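客厅里的抓取课:一支小团队怎样让机器人读懂零食盒

Vatero的软件组没有自己的机械臂实验室。他们的工作是写感知和规划代码,数据来自普通人家的客厅和厨房,采集用的是一把手持夹爪,指尖上方装着相机。人握着它拿东西、放东西,软件再从视频里还原出夹爪在空间中的轨迹和开合宽度。

项目代号Treltley,八月立项,起因是一次不太顺利的测试。规划器在料箱里抓硬纸盒没有问题,换成袋装零食,成功率掉得厉害。塑料包装会反光,会变形,几袋叠在一起时边界很难分清。

“分割模型把两袋当成一袋,后面的规划再好也没用。”负责感知模块的Iman Mansour说。 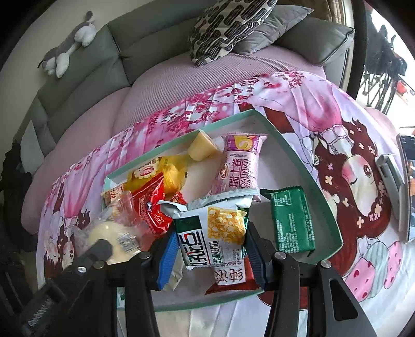 手持夹爪从装满独立包装零食的浅绿色盒子中夹起一袋。

团队最初的做法是先分割、再估计每件物品的位姿、最后选抓取点。这条流水线有9个环节,每个环节都会把误差传给下一个。Mansour后来砍掉了位姿估计,让网络直接从图像预测夹爪接下来一小段的动作,分割结果只作为辅助输入保留。

第一版训练集有713段示范。训练前要先清洗,最费工夫的是时间对齐。图像和夹爪宽度走两条通道,时间戳差上几帧,模型学到的闭合时机就会偏早,手指还没到位就合拢。规划工程师Nawal Tazi为此写了一个回放工具,把宽度曲线叠在视频下方,标注员拖动进度条就能看出两者是否错位。

另一个麻烦是定位。轨迹靠视觉里程计恢复,需要环境里有足够的纹理。 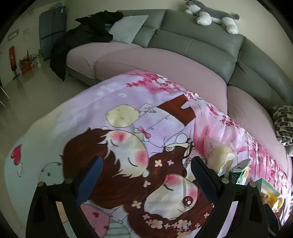
米色墙和光滑的地面几乎不提供特征点,镜头一旦只对着它们,轨迹就容易漂移。花纹多的布料好一些,但布料被碰动以后,原先的特征点跟着移动,算法会误以为是相机在动。Tazi的处理办法是给每个特征点加一个静止程度的评分,评分低的不参与优化。漂移超过阈值的片段自动退回,由人决定重算还是丢弃。

控制层改动不大。模型每次输出一段动作,控制器只执行前4步,然后用新图像重新预测。步数再少,动作会发抖;再多,包装袋滑动时来不及修正。夹持力没有单独建模,由指垫的柔性和一个固定的电流上限来兜底,Mansour认为这是目前最粗糙的部分。

新版策略正在Cuevas的一条分拣台上试运行,Clundthorpe的仓库排在后面。现场反馈中最常见的失败是夹起一袋时带出相邻的一袋。Tazi打算在动作输出之外再加一个判断,抬起2厘米后停一下,看看夹爪里究竟是几件东西,再决定继续还是放回。

这部分代码还在评审。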